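3. Task Setup and Student Sessions

The course project ran through the spring term with students from the Truvar program at Niltcombe. Each team was given the same tabletop kitchen and asked to write a task list the two arms could follow, then to collect its own demonstrations and train a policy on them. The dish rack task was the one all teams shared. Its layout is shown in Figure 2. 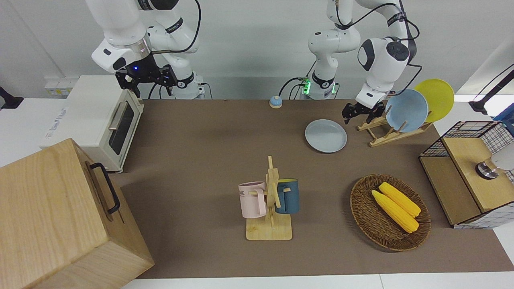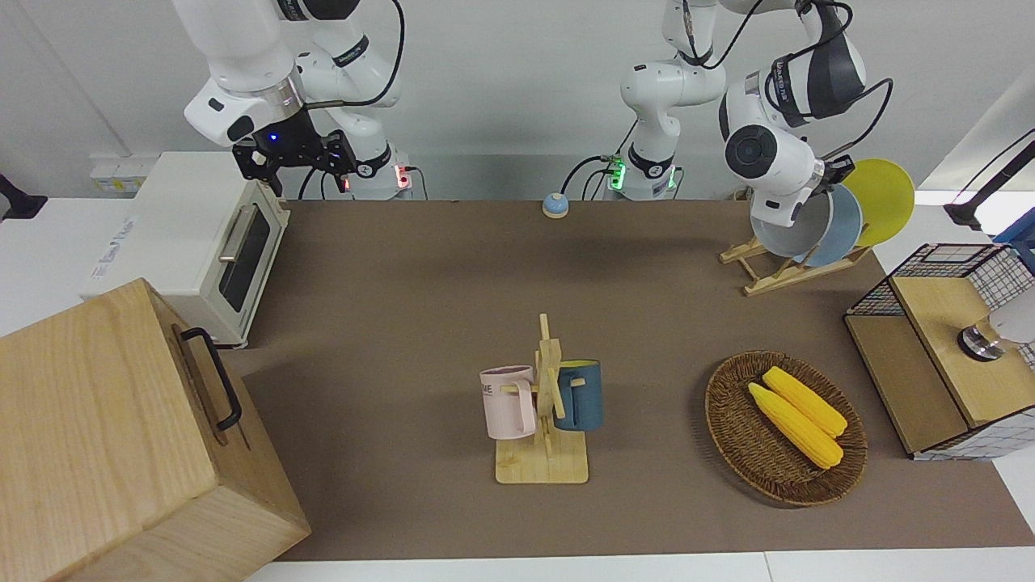
Figure 2. The kitchen station during the dish rack task. In both views the robot's left arm is at the rack, and the mug tree, the corn basket and the toaster oven stay on the table as distractors.

Emília Jurčo objected to this choice in her written review of the draft. She held that a shared task with fixed distractors teaches students to tune for one table, and she asked that the teams be scored on a layout they had not practiced. We agreed in part. The final scoring used two layouts, the practiced one and one set up by the instructors on the morning of the test.

3.1 Collection

Teams of 4 worked in turns. One student drove the arms, one reset the table, one kept the log and one watched for faults. Over the term the teams recorded 366 demonstrations of the dish rack task. A demonstration was kept if the dish ended in the position named in the task list and nothing else had been knocked over. The log keeper made that call on the spot — a second team checked it later from the recording.

Disagreements between the two checks were settled by Vratislav Sýkora. Most concerned plates that leaned but did not fall. The rule was changed in April so that a leaning plate counted as placed.

3.2 Training

All teams started from the Puton baseline and trained for 2000 steps on their own data only. They were free to change the camera crop and the length of the action chunk. Sharing of demonstrations between teams was not allowed before the test, and after it the full set was pooled for the comparison in Section 4.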